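Neues aus der Werkstatt: Tischplatten ölen vor dem Winter

Im November bekommen wir jedes Jahr die gleichen Anfragen. Die Heizung läuft wieder, die Luft in den Wohnungen wird trocken, und plötzlich fühlt sich der Esstisch rau an. Viele Leserinnen und Leser denken dann, dass der Tisch kaputt ist oder dass man ihn neu lackieren muss. In den meisten Fällen reicht es, die Platte einmal gut zu reinigen und neu zu ölen. Ich schreibe diesen Beitrag auf Deutsch, das nicht meine Muttersprache ist, und bitte um Geduld, wenn ein Fachwort nicht ganz passt. Das Holz habe ich jedenfalls gut gelernt.

Zuerst eine Bitte: Prüfen Sie, ob Ihr Tisch überhaupt geölt ist. Geben Sie einen kleinen Tropfen Wasser auf eine Stelle, die man wenig sieht, und warten Sie kurz. Zieht das Wasser ein und wird der Fleck dunkler, dann ist die Oberfläche offen und nimmt auch Öl an. Bleibt der Tropfen stehen, dann ist die Platte entweder lackiert oder noch gut geschützt. Auf Lack soll man kein Öl geben, es bleibt dort nur als klebriger Film liegen. Wenn Sie unsicher sind, schauen Sie in die Papiere vom Kauf. Bei den Tischen der Serie Itilard, die wir in unserem Laden in Brelton verkaufen, steht die Behandlung auf einem Aufkleber unter der Platte.

Für die Reinigung nehme ich lauwarmes Wasser und ein wenig Holzseife, sonst nichts. Scheuermilch und die grünen Schwämme mit der harten Seite machen feine Kratzer, die nach dem Ölen noch deutlicher werden. Wischen Sie immer die ganze Fläche und nicht nur den Fleck, sonst entsteht ein Rand. Danach muss das Holz über Nacht trocknen. Bitte stellen Sie in dieser Zeit keine Blumenvase darauf, auch nicht mit Untersetzer.
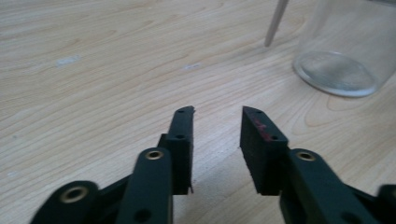
Geschliffen wird mit feinem Papier und wenig Druck. Ich beginne mit Körnung 180 und gehe dann auf 240, und zwar immer in Richtung der Maserung. Bei einer hellen Platte wie auf dem Foto muss man dafür etwas genauer hinsehen, die Linien sind fein und an manchen Stellen laufen sie in Wirbeln. Dort folge ich nicht jeder kleinen Kurve, ich bleibe bei der Hauptrichtung und schleife an diesen Stellen noch sanfter. Quer zur Faser sieht man die Spuren bei hellem Holz vielleicht nicht sofort, aber am Abend unter der Lampe sieht man sie sehr gut. Den Staub nehme ich mit dem Staubsauger ab und wische dann mit einem leicht feuchten Tuch nach.

Jetzt das Öl. Wir arbeiten seit einigen Jahren mit dem Hartöl von Arkitz, vorher hatten wir das von Maddocks. Beide sind gut, das von Arkitz riecht weniger stark und macht helles Holz nicht so gelb. Eine Dose kostet bei uns 34 Euro und ist für einen normalen Esstisch mehr als genug. Gießen Sie eine kleine Menge auf ein Baumwolltuch und verteilen Sie das Öl dünn und gleichmäßig. Nach einer Viertelstunde wischen Sie alles ab, was nicht eingezogen ist. Dieser Schritt wird am häufigsten vergessen, und dann ruft man uns an, weil der Tisch klebt. Eine zweite dünne Schicht am nächsten Tag ist besser als eine dicke am ersten.

Ein Hinweis, den ich sehr ernst meine: Tücher mit Öl können sich selbst entzünden. Werfen Sie sie niemals zusammengeknüllt in den Mülleimer. Breiten Sie die Tücher im Freien einzeln auf einer Unterlage aus, die nicht brennen kann, und lassen Sie sie dort ganz trocknen, oder legen Sie sie in ein Glas mit Wasser und schließen Sie den Deckel.

Nach dem Ölen soll der Tisch mindestens einen Tag ohne Geschirr stehen. Ganz hart ist die Oberfläche erst nach einer Woche oder später, je nachdem, wie warm der Raum ist. In dieser Zeit bitte nur trocken abwischen und verschüttetes Wasser gleich mit einem Tuch aufnehmen. Für heiße Töpfe braucht man auch danach immer einen Untersetzer, kein Öl schützt gegen diese Hitze.

Zum Schluss noch Praktisches aus dem Laden. Unser Kurs zur Holzpflege findet im November wieder statt, er dauert 4 Stunden und beginnt um 17 Uhr. Bringen Sie gern ein kleines Stück mit, zum Beispiel ein Schneidebrett oder einen Hocker, große Tische haben leider keinen Platz. Diesen Newsletter bekommen jetzt 3.301 Menschen, und nach der letzten Ausgabe haben uns nahezu 167 davon eine Frage geschrieben. Wir antworten auf alle, es dauert nur manchmal ein paar Tage. Fragen zu gebeiztem Holz sammle ich noch, sie kommen in der nächsten Ausgabe.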